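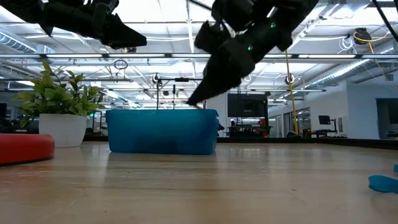 The plant was called Onni Eskola, after the man who left it behind. Onni himself had gone off to Londberg in June with 33 boxes and a fishing rod, and he'd told me the plant was mine if I wanted it. I didn't, particularly. I'd killed a cactus that spring.

"Talk to it," said Vilja. She had the desk by the door and opinions on everything I did. "And don't drown it."

So I talked to it! Mostly in the evening, when the big room had cleared out and it was just me and the hum of the lights. I told it about my sister's wedding, and the apartment on Turunen Street I couldn't afford (616 a month and a bathroom down the hall), and then one night, with my coat already on, I told it about Nelli Heiskanen. I went on for a good while. I believe I used the word "luminous."

"Is that the one from upstairs?" somebody said.

It was Valtteri, flat on his back under the next table, looking for a screw. He'd been there the whole time – he had a flashlight in his teeth, which he'd taken out specially.

I asked him what he wanted for keeping quiet. He thought about it and said lunch, for four weeks, and not the soup. I said fine. We shook hands on it, him still lying down.

The next morning there was a note stuck in the dirt, folded small. I read it standing up, then sitting down, then once more in the hallway.

It needs a bigger pot, it said. I have one at home. Also I like the soup. Nelli.

I went to find Valtteri, who was eating a very large sandwich on my tab, and he swore on his mother he hadn't said a word. Then he asked if I still wanted my pickle.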